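**Astum desk, white, with cable hole**

Plain rectangular desk. White top, one round grommet hole in the far left corner so the lamp and charger cords go down the back and not over the front. Top is 54 in wide. Ships flat in 2 boxes, legs in the smaller one. Takes one person and an allen key (included) – a second pair of hands helps for the flip.

Goes fine against a wall, brick or otherwise. Leave a bit of gap for plugs.
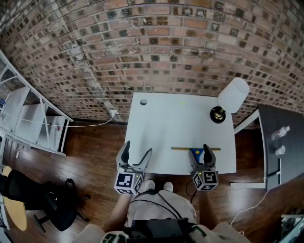

Wipe with a damp cloth, no bleach. Pencil comes off with an eraser, marker dosn't always. Felt pads for the feet are in the small bag taped under the top, put them on before you drag it over wood floors.

Lamp not included. The Koseo lamp is sold seperately, see lighting.

**Bilen shelving, white metal**

Tall open unit, diagonal bracing. Shelves hook in, no tools for those. The braces do need bolts – 11 in the pack, one is a spare. Tighten last, after it's standing level. Heavy stuff low.

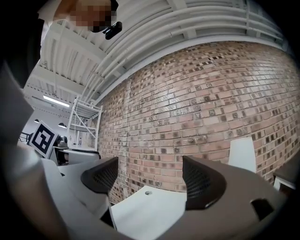 Extra shelves sold singly, same white. Wall strap in the bag, please use it if there are kids around.

Desk back in stock May, shelving ready now. Delivery 5 working days, curbside only. Carrying upstairs is extra, ask first. Spare parts for both through Tokgöz, quote the number on the box label

Prices updated Dec 1, 2022.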